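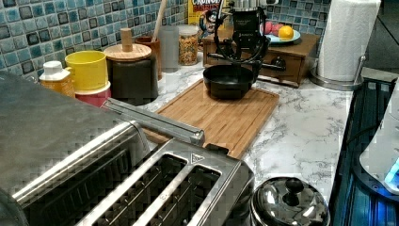 How many demonstrations should an operator record by remote control before a robot is trained on a new kitchen task?

Sharada Sastry
The number depends chiefly on how much the starting conditions vary. For a single task with fixed object positions, our group at Atirside obtained usable results with 570 demonstrations. When the positions were changed between recordings, the same task required 2000. It is advisable to record a small set first, train on it, and examine the failures before scheduling further sessions. Operators should move at a steady pace and should agree beforehand on which hand position to use for each grasp. Recordings in which the operator hesitates for a long period should be reviewed and, where necessary, removed.

Asger Egilsson
I agree with the above in general. We use the Gera controller and stopped at 700. Please note that two operators may perform the same task quite differently, and this affected our results more than the total did. A written procedure was issued to all operators in October.

Cheema
Does this also apply to guiding the arm by hand? Our department does not use remote control.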